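Search this site
Enter keywords
Go

Laying a Paper Floor With a Tape Grid for Placing Small Kitchen Items

This page covers a covered floor area marked in squares, used for setting out a toaster, a plate and similar items so that a layout can be repeated. The same method was used in the Prarville and Huet rooms.

Materials

Brown paper on a roll
Thin blue tape
Straightedge, at least 2000 mm long
Tape measure and pencil
Utility knife with a new blade
Vacuum or dry mop

1. Prepare the floor

Vacuum the full area, including under the edge of any bench. Grit left under the paper shows through as bumps and will tear it at the first hard step. Let a mopped floor dry completely.

2. Lay the paper

Unroll the first strip along the longest straight wall or bench. Cut it over length and trim later. Leave the strip flat overnight if the roll has a strong curl. Overlap the next strip by 19 mm and tape the seam along its full length. Around anything bolted down, cut the paper to the outline of the base and tape the cut edge.

3. Mark the grid

Large squares are easier to read from standing height than small ones. Choose one size and keep it for the whole floor.

Set a baseline parallel to the longest side. Measure from this line only -- stepping from one square to the next adds up the error. Mark both ends of each line in pencil, check that the two diagonals of the outer rectangle agree, then run the tape. A finished area of 2000 mm by 1143 mm does not have to divide into whole squares. Put the partial row on the side away from the work.

Press the tape down from the middle toward the ends. Do not stretch it. Stretched tape creeps back and lifts at the ends.

4. Place the items

Start with the tallest item and work forward. A shelf goes at the far edge, then the toaster, then the plate in front with clear floor on all sides. Record each position by row and column, and note which way the toaster faces. A round plate needs only its center recorded.
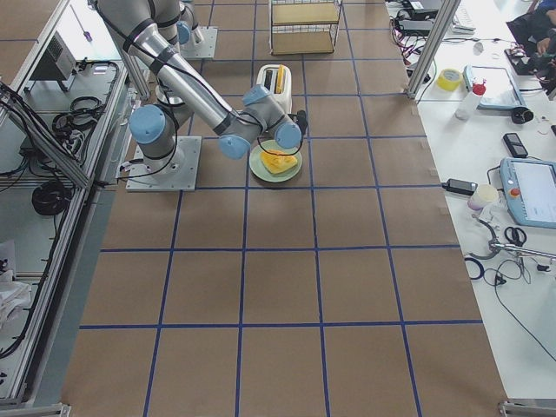 Layout with shelf, two-slot toaster and green plate, one yellow piece on the plate and one in the right-hand slot.

5. Upkeep

Replace a torn square by cutting along the tape lines and setting in a patch -- do not patch over the top. Retape any line that has lifted. Sweep crumbs with a soft brush; a wet cloth will cockle the paper.

Related pages

Choosing floor paper by weight
Removing tape residue from sealed concrete
Rarnero shelf units: assembly notes
Cable storage under a workbench

Contact | Copyright Stultudmont Workshop Notes | Back to top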